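Wallpaper seams opening up in a dry room, do I re-glue or strip?
Home repair > Walls and ceilings
Posted by Vy Dương, 28/02/2024

We moved into a rental in Stirnthorpe in October and the landlord lets us do small repairs if we keep receipts. The spare room has patterned paper on the walls, put up by whoever was there before us. Since the heating went on, the seams have been opening. It started behind the door and now there are 2 more spots, one by the window and one at an inside corner. The paper is not torn. It lifts at the edge and curls toward the room.

It is the same kind of look as this, white with bands of dark damask running across, so any gap where the bands meet shows right away.

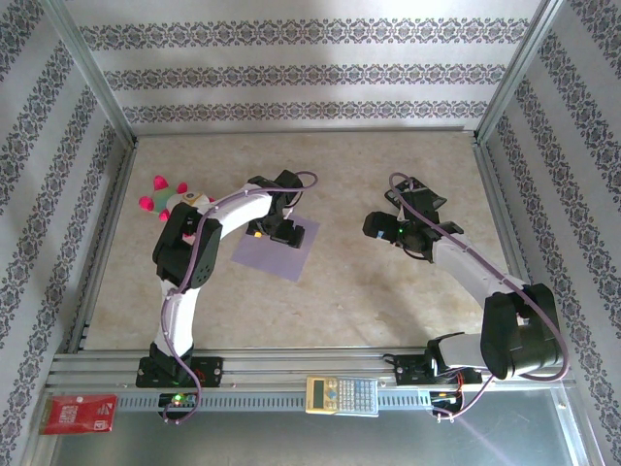 I tried a glue stick on the first spot and it held for maybe a week. I don't know if the paper is vinyl or plain paper, or what paste was used. I don't want to strip the room if I can avoid it, but I also don't want to keep sticking down the same three edges all winter. Is there a proper way to do this? And does the inside corner need something different?

Margarida Carrilho
Member, 986 posts

You don't need to strip it for three seams. Glue stick is the wrong stuff, it dries brittle and lets go. Buy a small tube of seam adhesive at any paint store.

First find out what you have. Put a drop of water on a spot low down behind the door. If it darkens and soaks in, it's plain paper. If it beads up, it's vinyl or has a vinyl coating. Vinyl needs an adhesive marked for vinyl. Plain paper will take either one, but go easy on the water.

Then, for each seam:

Lift the loose edge gently and get the old glue stick off the wall and the back of the paper with a damp sponge. Let it dry.

Brush or squeeze a thin line of adhesive behind the edge, a little past where it stops being loose. A cheap artist's brush is fine.

Wait a few minutes if the tube says to. Press it down with your fingers, working toward the seam, then go over it lightly with a seam roller. If you press hard you push all the glue out and you're back where you started.

Wipe off the extra with a clean damp sponge right away. Dried adhesive leaves a shiny streak that shows on a light background.

Leave the heat low in that room overnight. If you have a radiator under the window turn that one off.

If the edge has curled for a long time it may not want to lie flat. Dampen the back a bit and give it five minutes before the glue goes on. Before you brush anything near the pattern, slide a sheet of plain paper under the lifted edge to keep the next strip clean, and pull it out before you press down. I use whatever is in the printer.
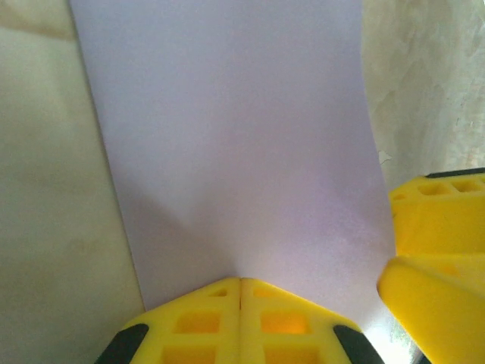
Plain sheet, nothing printed on it.

For the inside corner, look at whether one strip was wrapped around it. If it was, and it has pulled away from the angle, slit it straight down the corner with a new blade and glue each side down separately, lapping one over the other by a hair. You'll lose a sliver of pattern and it won't be noticed unless you go looking.

Amândio Salgado
Member, 103 posts

strip it. i did a whole hallway in Jundia with seam glue and did it again the next year. if the wall wasn't sized before they hung it nothing will hold for long

Matilde Quintela
Member, 449 posts

I'd try the repair first, it's a rental and a tube of adhesive is cheap. But Amândio has a point about the wall. When you lift the edge, look at the back of the paper. If there is powder or flakes of old paint stuck to it, the paste is fine and the paint is what's coming off. In that case scrape off what's loose and brush on a little primer before you glue, and let it dry all the way.

Ask the landlord if there is a leftover roll in a closet somewhere. You'll want a piece of it if the corner goes wrong.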